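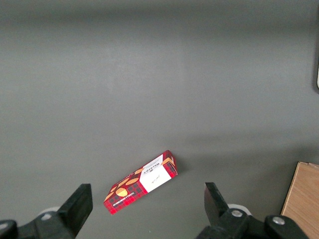

When may a run be started with a food package on the table?
Only after the package has been entered on the object list, with its outer dimensions and an allergen note, and after the shift lead has initialed the start line.

Notebook, Kamata cell, September. Entry opened 8:40.

Purpose of this entry: to record how the revised Tondow working rules were applied to the drawer and tray task, and to note the points which remain open before the rules are passed to Sterndale for adoption there. The rules have 13 clauses. Clauses concerning fixed guarding are covered in the cell file and are not repeated here.

Clause 1, start condition. Both arms are to be at their rest positions before motor power is enabled. The operator reads the rest position from the Tenus console and writes it down. Reading it by eye is not accepted. The console value for the right arm differed from the posted sheet in the second decimal, and the posted sheet has been marked for replacement.

Clause 2, object list. Every item within reach of either arm appears on the list, including items that are not part of the task. The previous wording said "task objects," and colleagues read this in different ways. The new wording is clearer. Packages are listed by their printed name, and furniture by type and material.

Clause 4, hands. No person reaches over the table while either arm is enabled. Retrieval of a fallen or displaced item requires a stop, a spoken confirmation and a second look at the console. It was asked whether the hold state is sufficient. The answer under the present rules is no – hold keeps motor power on, and the clause speaks of power.

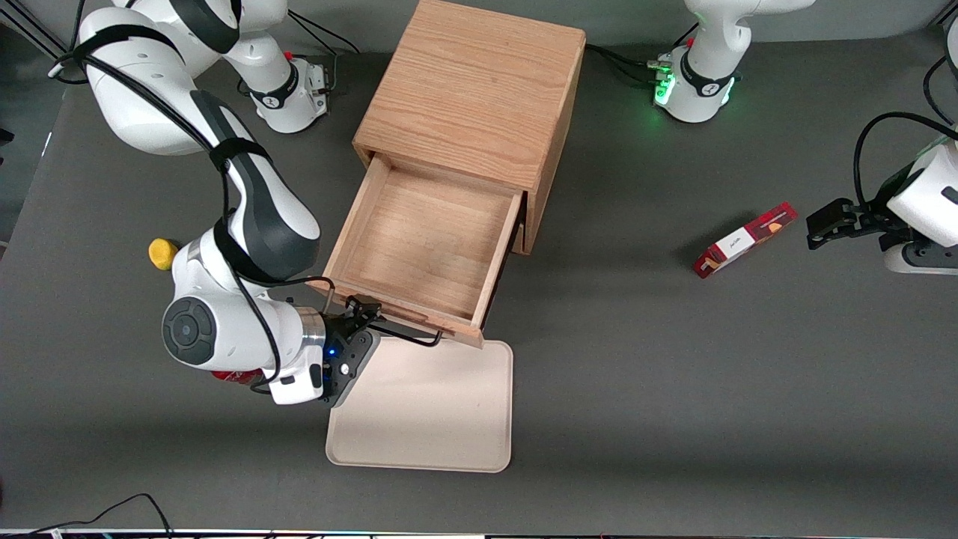 Right arm at the drawer front; beige tray on the table before it.

Clause 5, contact with furniture. A drawer, door or lid is treated as a moving part of the cell from the moment a gripper reaches it. The force limit applies to the pull as well as to the grip. Where a handle is thin, the lower of the two limits on the Tenus sheet is used. If a drawer sticks, the operator stops the run and frees the drawer by hand with power off. Raising the limit in order to finish a run is a breach of the rules and is logged as one.

Clause 6, two arms. The arm that is not working has a defined waiting position, and that position is written in the run plan. Small corrections to the waiting arm during a run are to be logged with the time. I recommend that Sterndale take this clause over without changes.

Clause 9, cables. Arm cables are to be strapped to the links and inspected before each session. Loose cable on the table is permitted only outside the planned path of either arm. The phrase "planned path" needs a definition. At present each operator draws the path differently, and two people checking the same table may reach different results. Open point, to be settled with the Tondow office.

Clause 11, records. Each run receives one line in the log: start, stop, reason for stop, initials. A stop without a reason is returned to the operator on the same shift. Recordings are kept under the run number only. The log for this task now holds almost 2700 lines, and searching it by hand is slow. A request has been made for a plain export from the console.
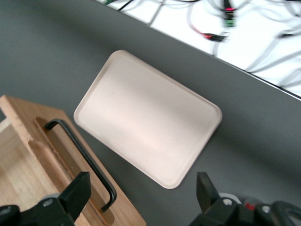 Tray and handle recess, view from the gripper.

Clause 12, changes to the layout. Moving the tray or the cabinet counts as a change and calls for a new line in the run plan. Shifts smaller than a hand's width were formerly exempt. The exemption has been removed, as it was applied to shifts of every size.

Open points carried forward:
Definition of planned path (clause 9).
Whether the allergen note belongs on the object list or on the door sheet.
Replacement of the posted rest position sheet.
Console export for the log.

Copy of this entry to Sterndale with the marked-up clauses. Entry closed 11:20.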